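About us

Warnel is a small company that sells, repairs and hires out desk lamps. We work from a single-storey unit on the Burno estate, with a workshop at the back, a store down one side and a trade counter by the front door. There are 13 of us, most of whom have been on the bench at one time or another.

The business began as a repair service. Offices would send us lamps that had stopped working or would no longer stay up, and we put them right for less than the price of a new one. After a few years customers began asking which lamps we would buy ourselves, so we started keeping a short range in stock. The repair work has carried on alongside it and still takes up about half our time.

What we sell

We keep the range small on purpose. At present there are 5 desk lamps in it, all LED and all with a hinged head. The two we sell most of are the Shirazi, which has a heavy round base and a short arm, and the Lekerus, a taller lamp with a clamp fitting for people who are short of desk space. We also stock plain white lamps from several other makers, mainly for schools and libraries that need to match what they already have.

Every lamp is sold with a printed sheet showing how to take it apart. If we can't get spare parts for a lamp, we don't stock it.

In the workshop

Lamps that come in for repair are booked in at the counter and given a numbered tag, which stays on the cord until the lamp goes home. We look at the plug and cord first, then the hinge, then the switch. Loose hinges are the most common fault by a long way. They can usually be tightened or fitted with a new washer while you wait.

Each lamp is stood on a clear table before it goes out, so that we can see whether it sits flat and whether the head stays where it is put. Lamps with a long head need a bit more care at this stage – a small amount of play in the hinge shows up as a droop at the far end.
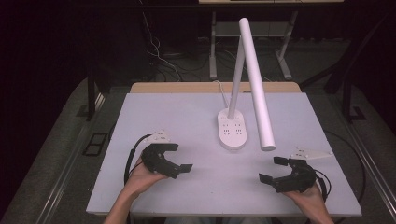 A white desk lamp on the table, with its long head angled down over the base.

Touch controls take longer. They often have to be replaced as a complete part, and we will always ring you with a price before ordering one. If a lamp isn't worth mending we say so, and there is no charge for looking at it.

Who we work for

Most of our customers are offices, colleges and public libraries. We look after the desk lamps in over 119 buildings, some with only a handful and some with several floors of them. Larger customers have a yearly visit, normally in June, when reading rooms and offices are quieter. We check every lamp on site, mend what we can there and take the rest away. Loan lamps are left in their place.

We are just as happy to see people with one lamp. Bring it to the counter with its plug or adaptor, even if you think that part is broken.

Old lamps

We take back any desk lamp, whoever made it. Working parts are stripped and kept in the store, and the remainder goes for recycling. Springs, switches and shades for older models can often be found this way, so it is worth asking about a part even if the maker stopped supplying it years ago.

Visiting us

The counter is open on weekdays from 9 until 4. There is parking outside the unit and a level entrance. Please ring first if you are bringing more than a few lamps, as shelf space is limited.

Page last updated 23 November 2022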